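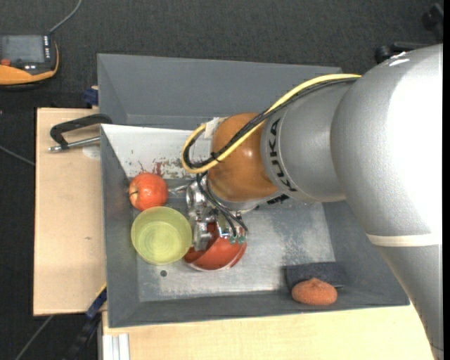 Ladi Ezeani wrote to me after reading an early draft of these pages that she had kept a household budget for years and had never once thought of it as having a shape. She had thought of it as a list. Money came in at the top, bills went out underneath, and whatever sat at the bottom was either a relief or a worry. I have thought about her note a good deal while rewriting this chapter, and I have decided to let it set our course, so thank you, Ladi, and I hope you'll forgive me for starting with you.

# Chapter 4: Fixed Costs, Variable Costs, and the Long Road to Breaking Even

In the last chapter we spent our time on prices, and on why a buyer will pay one amount on Main Street and another amount at the airport. Now we walk around to the other side of the counter and stand with the seller for a while. It's a less comfortable place to stand, I think, and a more interesting one.

Let's go to Caltano, a small town with one good bakery. The bakery belongs to two sisters, Kanchan and Rajkumari Pathak, and they opened it in May with a secondhand oven, a lease, and a recipe for seeded rolls that had been in the family longer than either of them. They pay $700 a month for the shop. They pay it if the line runs out the door, and they pay it if it rains for a month and all of Caltano stays home and eats crackers. That $700 is a **fixed cost**. It doesn't care how many rolls get baked.

Flour is another matter. So are seeds, yeast, and the brown paper bags (Rajkumari insists on the good ones, with the folded bottoms, and I'm on her side). Bake twice as many rolls and you'll need twice as much of all of it. These are **variable costs**, and they rise and fall with the amount produced.

You may already be thinking of expenses that don't sit neatly in either group, and good for you! The electric bill is the usual troublemaker. Part of it would be there even if the sisters never switched on the oven, and part of it climbs with every batch. Accountants call this a **mixed cost**, and we'll learn to pull one apart in Section 4.3. For now, let it sit there being awkward.

## 4.1 What each roll brings home

Suppose a bag of rolls sells for $4, and suppose the flour, seeds, yeast, and paper that go into one bag come to $2. Every bag sold leaves $2 behind. We call that leftover amount the **contribution margin**, a rather stiff name for a friendly idea: it is what one bag contributes toward the rent.

New business owners very often mistake it for profit. Kanchan did, in her first month, and she was cheerful about it right up to the day the rent was due. The first bag sold on the first morning of the month pays $2 toward a $700 lease. So does the second. Divide $700 by $2 and you find that 350 bags must go out the door before the rent is covered. With rent as their only fixed cost, bag number 350 is the **break-even point**, and bag number 351 is where profit begins.

Now put a little more weight on the cart. Say the sisters also pay $75 a month for insurance. Their fixed costs are $775, and the division gives us 387.5. Since the bakery doesn't sell half bags, we round up to 388. Always round up in these problems. At 387 bags they are still a dollar short, and the insurance company will want its dollar.

## 4.2 Why the same bakery can feel rich in one town and poor in the next

Across the river in Zinham, Bimla Yadav runs a bakery of nearly the same size. She rents a stall by the day, so her fixed costs are very low, but she buys her dough ready-made from a supplier called Pandey, and her variable costs are high. When business is slow, Bimla loses very little. When business is wonderful, she doesn't earn nearly what the Pathaks earn, as each bag leaves her with so much less.

Which arrangement is better? I have asked that in a great many classrooms and heard it argued warmly both ways, and I'd like you to argue it too before reading on. Take a sheet of paper and sketch the two bakeries as lines on a graph, with bags sold along the bottom and total cost up the side. One line starts high and climbs gently. The other starts low and climbs steeply. Somewhere they cross, and the spot where they cross is the subject of our next few pages.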